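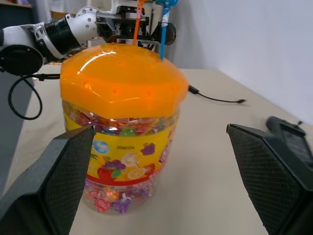

Most advice on storing sweets comes from people selling jars. I have kept a sweet supply going in one house or another for 41 years, first for my own children and now for whoever turns up, and I've bought my share of the clip-top glass things with the rubber seal. They look well on a shelf. They also weigh a ton, chip at the rim and cost more than the sweets. The big clear plastic tub that wrapped sweets are sold in, the sort with a bright orange lid and a yellow label with grapes and an apple on it, does the same work and you've already paid for it. You can see the wrappers above and below the label, so you know when it's getting low. Leave the label on, by the way. I've soaked off plenty and the glue left behind collects fluff for months.

## Lids, and what they don't do

People talk about "airtight" as though it were a yes or no matter. I'd be wary of the word on any tub that came from a sweet shop. Some lids have little holes in them, some have a seam that never quite meets, and some fit beautifully until the first time they go through the dishwasher.

There is a test doing the rounds where you turn the tub upside down in a sink of water and look for bubbles. Don't bother. All it tells you is that you now have a wet tub. Put a dry cracker in overnight with the lid on, somewhere a bit steamy, and eat it in the morning. If it still snaps, the lid is good enough for boiled sweets. If it bends, keep wrapped things in there and nothing else.

If the lid is poor and you like the tub, line it with a food bag and fold the top over before the lid goes on. I did this with a Fenitz tub for years.

## Rice, chalk and the little sachets

Rice in a muslin bag is the one everybody repeats. I tried it in February in the back kitchen at Fulwood, which is as damp a room as you'll find, with rice in one tub and no rice in the other. After 14 days the sweets in both had gone tacky under the wrappers and I couldn't tell one lot from the other. Chalk I haven't tried and don't intend to. The sachets that come in shoe boxes may well work, but I don't want them anywhere near something a child puts a hand into.

What did help was moving the tub. It had been on the shelf over the kettle. It went to the hall cupboard and the trouble stopped, no rice involved.

## Lollipops

These are awkward and I've changed my mind on them more than once. Tipped in with loose sweets, the sticks get in the way of the scoop and the heads knock together until the wrappers split at the twist. Stood up in a mug they look cheerful for an afternoon, then gather dust and kitchen grease.

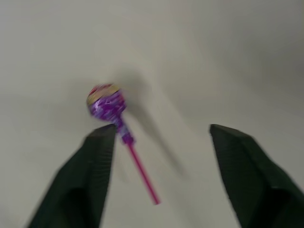
Should lollipops be stored stick up or stick down?

Lay them flat, in a shallow tin or a lidded box, with heads at alternate ends so that they nest. Standing them either way puts the weight on one spot, and in a warm room that's where they start to stick. One layer is best, two at a push with greaseproof paper between.

Check the twist at the neck when you put them away. A wrapper that has come loose there lets the damp in, and those are the ones to hand out first. Olaia Bravo, who runs the stall I buy from, re-twists hers with a bit of thread. Hers do last, I'll give her that, but she has more patience than I have.

## The fridge

No. Sweets come out cold, the kitchen is warm, and the wrappers sweat. Chocolate in a heatwave is a different matter, and even then I'd double bag it and let it come back to room temperature before opening the bag.

## Washing an old tub

- Empty it fully. There is always one stuck to the bottom.
- Warm water, a drop of washing-up liquid, a soft cloth. Scourers leave scratches that go cloudy.
- Leave lid and tub apart overnight to dry. A tea towel won't reach into the corners of a shaped lid.
- If it still smells of strawberry, put a spoonful of bicarb in, shut it for 3 days, tip it out and rinse.

I have seen vinegar recommended for that last one. Mine smelt of strawberry and vinegar.

## Sorting by colour

Magazines love this. I did it once, for a christening, with 106 sweets from a bag of Bulliren mixed fruits. It took most of an evening and was undone by the first guest. Sort by kind if you must sort at all: chews with chews, boiled with boiled. Chews go soft sooner and will take their neighbours with them.

Last gone over 2018-08-05. The bit on the Jasińska tins has come out, as the new ones have a different hinge and I haven't had one long enough to say.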